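Friday, cable drawer

Finished the Florero box this morning and started on the loose leads from the Chung bench. Anjani Hutapea wants everything bundled before November so the drawer shuts properly.

Same fold as last time: back and forth in even lengths, connectors tucked into the side of the coil, one tie around the middle. Velcro is nicer but we ran out at 47 and the Wuner order isn't in yet — zip ties for now. Black ones on black leads, grey on grey.

Don't pull the tie hard. Three of the older leads had a flat spot in the jacket and went in the scrap bin. 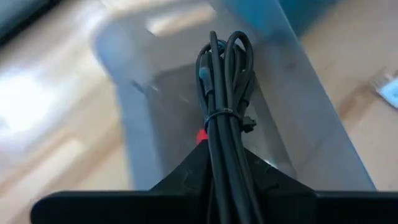
Clip the tails closer, they catch on the drawer liner. Labels still to do, bin 6 first, then the Clurkosent adapters if there's room.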